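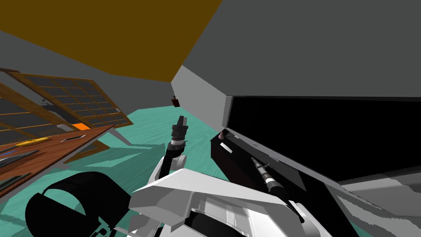

Elura plant Böden und Farben für Gebäude, in denen viele Menschen ein und aus gehen: Schulen, Arztpraxen, Verwaltungen, Wohnheime. Wir beraten Bauherren und Architekturbüros, wählen Beläge und Anstriche aus und begleiten die Ausführung bis zur Abnahme. Am Anfang steht fast immer der Boden, weil er die größte zusammenhängende Fläche im Raum ist und am längsten liegen bleibt. Ein türkisfarbener Boden mit feinen helleren und dunkleren Streifen vor einer mittelgrauen Wand ist eine deutliche Entscheidung, nach der sich Türen, Möbel und Licht richten müssen. Solche Fragen klären wir mit unseren Kunden, bevor das erste Angebot geschrieben wird.

Wie wir angefangen haben

Elura ist aus einem Malerbetrieb hervorgegangen. Die Kunden fragten immer öfter auch nach dem passenden Bodenbelag, und wir haben zunächst mit befreundeten Bodenlegern gearbeitet. Später kam eine eigene Verlegeabteilung dazu. Heute beschäftigen wir 58 Mitarbeiterinnen und Mitarbeiter in Planung, Werkstatt und auf den Baustellen. Der Malerbetrieb besteht als Abteilung weiter und übernimmt einen großen Teil der Aufträge, die im Planungsbüro entstehen.

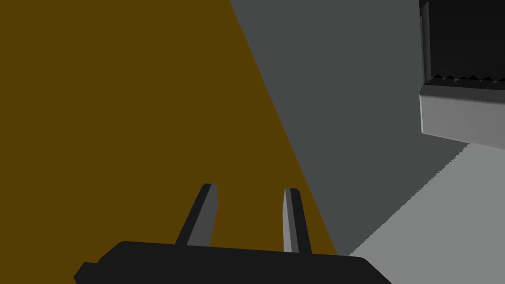

Eine Außenstelle für Neubauten haben wir nicht. Alle Projekte laufen über dasselbe Büro, und wer die Planung macht, ist auch während der Bauzeit erreichbar. Bei größeren Vorhaben gibt es einen wöchentlichen Termin vor Ort, das Protokoll geht am selben Tag an alle Beteiligten.

Was wir tun

Bestandsaufnahme: Wir prüfen Untergrund, Restfeuchte und alte Klebstoffreste und halten das Ergebnis schriftlich fest. Bei Gebäuden älteren Baujahrs lassen wir Proben in einem Labor untersuchen.

Farb- und Materialplanung: In unserem Musterraum liegen 300 Bodenmuster, dazu kommen Farbkarten und gestrichene Platten. Wir geben Muster im Format eines Zeichenblocks mit, damit man sie im eigenen Gebäude bei Tageslicht und bei Kunstlicht ansehen kann. Auf dem Bildschirm sehen Grautöne und Ocker oft anders aus als an der Wand.

Ausführung: Verlegen, Spachteln, Streichen, Sockelleisten, Übergangsprofile. Für Estricharbeiten arbeiten wir mit der Firma Millix zusammen.

Pflege: Nach der Übergabe erhält das Reinigungspersonal eine Einweisung und einen Pflegeplan. Auf Wunsch übernehmen wir auch die Grundreinigung in den Ferien.
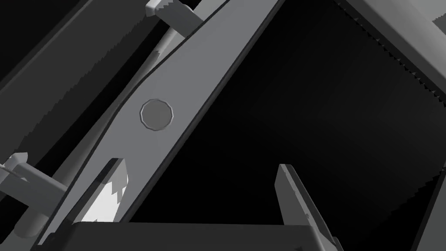
Rundes Detail auf einer matten, hellgrauen Fläche.

Ausgewählte Projekte

Wohnheim Ruawai: neue Böden in allen Fluren und Gemeinschaftsküchen, Farbkonzept für die Treppenhäuser. Jedes Stockwerk hat einen eigenen Ton bekommen, der an den Türrahmen wiederkehrt. Die Arbeiten liefen bei bewohntem Haus, jeweils eine Flurseite nach der anderen.

Gemeinschaftspraxis Zilwood: Belag und Wandfarben für Empfang, Wartebereich und 3 Behandlungsräume. Der Auftrag wurde an verlängerten Wochenenden im Mai ausgeführt, die Praxis blieb an den übrigen Tagen geöffnet.

Weitere Referenzen nennen wir auf Anfrage, soweit die Auftraggeber zugestimmt haben.
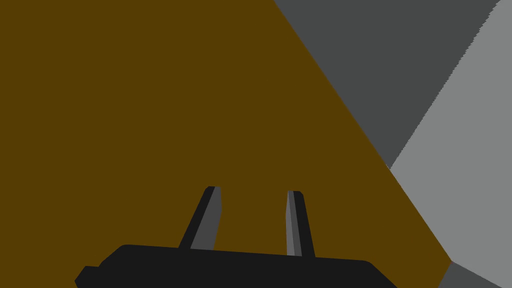

Kleinere Aufträge nehmen wir ebenfalls an, die Untergrenze liegt bei 200 Quadratmetern Bodenfläche. Für reine Malerarbeiten gilt sie nicht. Private Wohnungen übernehmen wir nur, wenn sie zu einem Gebäude gehören, das wir ohnehin betreuen.

Ausbildung

Wir bilden Bodenleger sowie Maler und Lackierer aus. Die Auszubildenden wechseln im zweiten Lehrjahr für einige Wochen in die jeweils andere Abteilung. Praktikumsplätze vergeben wir das ganze Jahr über. Eine kurze Bewerbung mit Lebenslauf genügt, Zeugnisse können nachgereicht werden.

Besuch im Musterraum

Der Musterraum ist werktags ab 9 Uhr geöffnet. Für eine Beratung bitten wir um Anmeldung, am besten mit Grundriss und ein paar Angaben zur Nutzung des Gebäudes.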